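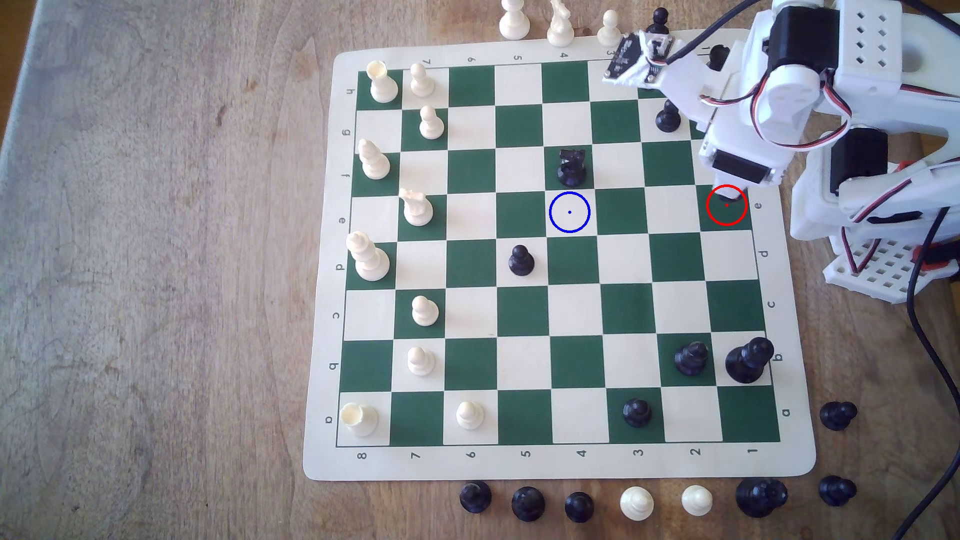
The club arm mid-game, gripper over the red circle and a knight in the middle of the board.

Let your hands do the teaching (but not all of it)

I've spent most of my free evenings since February moving chess pieces by remote control, and I have opinions now.

The argument at our Wunthorpe group goes like this. Karlijn Segers thinks you should teach an arm by taking hold of it. Motors slack, your fingers on the plastic, walk it over to the pawn, close, lift, done. Octavian Hodoroagă wants you across the room with a controller, watching what the arm's own sensor gives you and nothing else. They've been at it for months, and I was firmly with Karlijn until I'd done 270 demonstrations her way.

Guiding by hand is lovely! You get going in a minute. My nephew was doing it before I'd finished explaining, and his rook moves were nicer than mine. You feel the joints push back when you ask for something silly, and you stop asking. If you have one afternoon and a room full of curious people, do it that way and don't let anyone talk you out of it.

The trouble is that you cheat, all the time, without meaning to. I was lining up on the piece with my own two eyes, leaning over, peering around the neighbors, feeling the base of the pawn through the plastic. None of that got recorded. Then we let the arm play by itself and it went for a bishop like somebody hunting for the light switch in a hotel room. Also my hand was in half the pictures, so who knows what it thought a chess move looked like.

So I sulked over to the controller. It's slow, and the first evening I knocked over a king so often that Roos Van Dijk started resigning on my behalf. On our setup the blue circle is where we want to go and the red one is where the software thinks the gripper is, and you spend your time dragging one toward the other. It's fiddly and a bit boring. But if I can't see the piece, the arm can't see it either, and I find that out right away, while I'm sitting there, instead of a week later.

We have 1460 recorded moves now, and I'd swap a big pile of them for 100 good ones. By good I mean boring: same pace, no showing off, a clean approach from above. I'd also keep more of the fumbles than Octavian does. He deletes every try where the operator misses and goes back. I think that's daft. A miss followed by a calm second go is the most useful thing I know how to show a machine, and people only do it convincingly when they've really missed.

Where I've landed is a mix, and both of them are cross with me. Start new people by hand so they learn what the arm can reach. Move them to the controller after 3 sessions. And please, let them play a proper game while they do it! Shuttling one pawn between two squares all night gives you a robot that's great with empty boards. A crowded corner with a rook and a couple of pawns in it is where you learn whether you've taught it anything.

Next Thursday I'm trying left-handed people on the controller. I have a hunch.

3 comments

Hilde Dierckx
Team Karlijn. Wear a glove the same color as the table and your hand matters a lot less.

Man-lok Man
How do you deal with captures? We record the removal as its own move and it helped us a lot.

Roos Van Dijk
I resigned four times, for the record.

Get new posts by email. Enter your address to subscribe. You can unsubscribe whenever you like.

Contact | © Wunthorpe Robot Evenings | Back to top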